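Ticket 2356 — Place card file prints guest names on the wrong tables
Opened by: Cuiping Yao, Mellia Weddings and Flowers
Handled by: Tadeo Jara, Flutis support
Date opened: 28 June 2020
Status: Closed

Problem as reported

I use the Flutis planner for guest lists, seating and flower orders. I have a December wedding in the planner under the name Yuen. The seating chart on screen is correct. When I export the place cards as a print file, guests at table 2 come out with table 9 on their cards, and the guests from table 9 come out with table 2. All the other tables are fine. I have exported it three times with the same result. The couple wants to approve a printed sample set before they pay the stationery balance, so I need a correct file.

The centerpiece order for the same wedding looks right. Table 2 is the family table and has the long low arrangement with white ranunculus and eucalyptus. Table 9 has the standard round one.

First reply, Tadeo Jara

Please tell me whether the two tables were ever swapped on the floor plan, and whether you dragged them or used the Renumber button. Please also open Export, then Card Settings, and tell me what the "Number source" line says.

Reply, Cuiping Yao

Yes, they were swapped. The venue moved the dance floor and the family table had to go to the other side of the room. I dragged them and then typed the new numbers over the old ones. Number source says "Original layout."

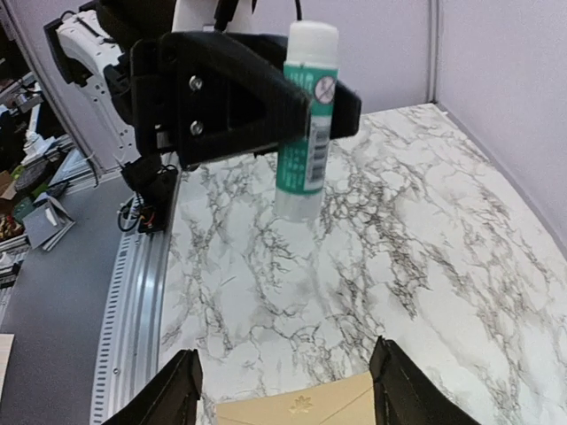 Number source is the setting that causes this. "Original layout" takes the table numbers from the first saved version of the floor plan, so a number typed in later shows on screen but does not reach the card file. The flower order reads from the current plan, and that is why your centerpieces were correct. Change the setting to "Current layout," save, and export again. For the sample set, print only the cards for tables 2 and 9 and mount them on your card stock by hand. An ordinary glue stick like the one in the photo, with the white cap and teal label, is enough for a sample. Leave the full print run until the couple has signed off.

Reply, Cuiping Yao

I changed the setting and saved. Table 2 is now correct. Table 9 is correct except for one guest, who still shows table 2. He was added to the list after the swap.

Reply, Tadeo Jara

I looked at the record. That guest came in through the Tarnirus RSVP import, and the import wrote the table number into his notes field. The card template prints the notes field when it is filled in. Clear the field for that guest and export again. I checked the rest of the import and no other guest on this wedding has a number there.

Reply, Cuiping Yao

Cleared and exported. All the names match the chart now. Can the setting be changed for my other weddings in one step?

Reply, Tadeo Jara

Yes. Go to Account, then Defaults, and set Number source to "Current layout" there. It applies to new weddings only. Weddings already in the planner have to be changed one at a time — the setting is saved with each floor plan. The limit for one card file is 1,000 cards, and a larger list needs to be split by table before export.

Closed by customer.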